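Plutik Household Textile Vocabulary, version 2
Last updated 2018-12-31

Plutik is a word list for laundry and linen care. It maps everyday terms found in care guides and store catalogs to a fixed set of headings. The list is plain text, UTF-8, one entry per line.

Contents
127 headings, of which 90 have at least one variant spelling. 68 carry a short usage note. Headings are in the singular except for words with no singular form.

Sources
Terms were collected from the Ivby linen catalog and the Van Wijk care guide. Entries found in only one source are marked with a trailing asterisk.

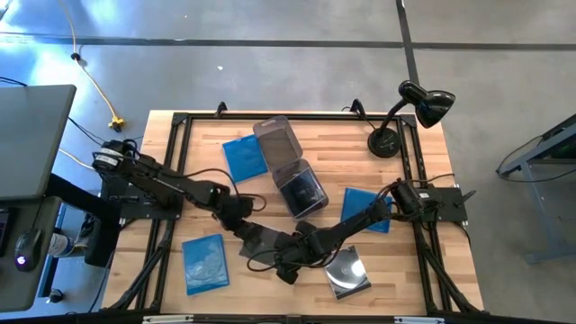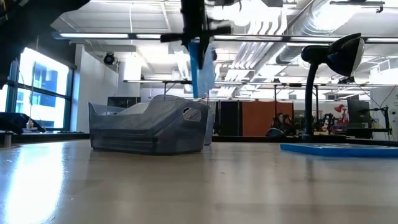 Both: translucent plastic item on a wood tabletop.

Fields
id: integer, stable between releases
heading: preferred term
variants: separated by semicolons, may be empty
note: free text, may be empty

Known issues
"Throw" and "blanket" overlap and have not been merged. Utley size names are kept as printed, including two that differ only in hyphenation. Sorting is by byte value, so accented words come after z.

Changes from version 1
Curtain hardware removed. Ids of deleted entries are not reused.

License
Free to copy and modify with this file attached.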